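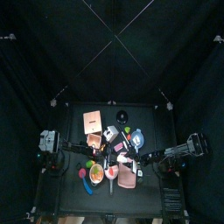 厨房小件收纳：抽屉分区与承重的几点更正

上期刊出抽屉改造的文章后，编辑部收到不少来信，集中在三个问题上：分区板的间距怎样定，滑轨的额定载荷如何理解，以及潮湿季节抽屉面板变形后能否复位。本期由Hala Srour整理答复，Suha Rawashdeh核对了尺寸部分。

一、分区间距

上期文中写明，500毫米宽的抽屉可均分为若干格。均分便于画线，但不适合多数厨房。勺、铲、打蛋器的长度差别较大，均分之后长柄工具只能斜放，占去相邻两格。建议先把要放入的物件按长度分成长、短两组，长件沿抽屉进深方向放置，短件横放在前部。前部横格净宽取75毫米，可容纳量勺、削皮刀、开瓶器一类的小件。格子过宽时，推拉抽屉会使小件滑动，久了在底板上磨出痕迹。

分区板厚度不宜超过柜体侧板。板材上缘应低于抽屉侧板，留出的余量以手指能伸入取物为准。固定方式有两种：开槽插接和双面胶临时固定。前者稳固，改动困难；后者适合租住的房屋，但底板须先用酒精擦净，待干透再贴。Haddadin旧款抽屉的底板覆有蜡层，胶带附着差，需要用细砂纸轻磨后再处理。

二、滑轨载荷

有读者问，滑轨标签上写的300牛是否指抽屉能装这么重的东西。标注值包括抽屉本身的重量，且多以均匀分布为测试前提。铸铁锅集中放在前端时，全拉出状态下的力矩明显大于均布情形，滑轨前段容易下垂。下垂的早期表现是关闭到最后一段时有顿挫，面板下沿与相邻面板不齐。

处理顺序如下。先清空抽屉，检查滑轨固定螺钉是否松动。螺钉孔已扩大的，换用长一号的螺钉，或用木签蘸白胶填孔，隔夜后重新上钉。螺钉完好而仍然下垂的，多为滑轨本身变形，应成对更换。只换一侧会造成左右阻力不一，抽屉拉出时偏斜。Hendimus与Devham两家的滑轨孔位不通用，购买前须量取第一孔到前端的距离，不能只看总长。

重物应放在最下层抽屉，并靠近后部。盖子与锅体分开存放，盖子竖插。竖插架的底部要有防滑条，否则架子会随抽屉的惯性后移，抵住背板后抽屉关不严。

三、面板变形

实木面板吸湿后向背面拱起，属常见现象。三月来信中有几位读者直接在背面加螺钉硬拉，结果正面开裂。正确做法是拆下面板，平放在通风处，凹面向下，两端垫木条，等含水率回落后再看残余变形。残余量较小的，装回时在面板与抽屉箱体之间加薄垫片即可；较大的应由木工处理。密度板面板受潮膨胀后不能复原，只能更换，封边开胶处是进水的主要位置，更换时应一并检查洗碗机和水槽的接缝。

封边修补用Datita胶条时，熨斗设在中档，垫一层棉布，匀速推过一遍，用木块压住直到冷却。反复加热会使胶层变薄，边角翘起。多余的部分用平锉沿面板方向修去，不要用刀片从端头向内削。

四、勘误

上期第58页图注中，“净高”应为“外高”。按原图注下料的读者，分区板会高出抽屉侧板，需要从上缘裁去。裁切后的断面请重新封边。同页表格中滑轨的安装间隙为单侧数值，左右两侧应各留一份，计算抽屉箱体外宽时从柜体内宽中减去两倍。

另有读者询问磁吸刀条能否装在抽屉内壁。可以安装，但刀刃朝向须背离开启方向，且抽屉内净高要大于最长刀具刀身的宽度。家中有幼儿的，仍以高处刀架为宜。

下期刊登吊柜铰链的调节方法，涉及三向调节螺钉的先后次序。来信请写明柜体板厚、铰链杯径和门板开启方向，附铰链背面钢印的抄录。

2023年4月16日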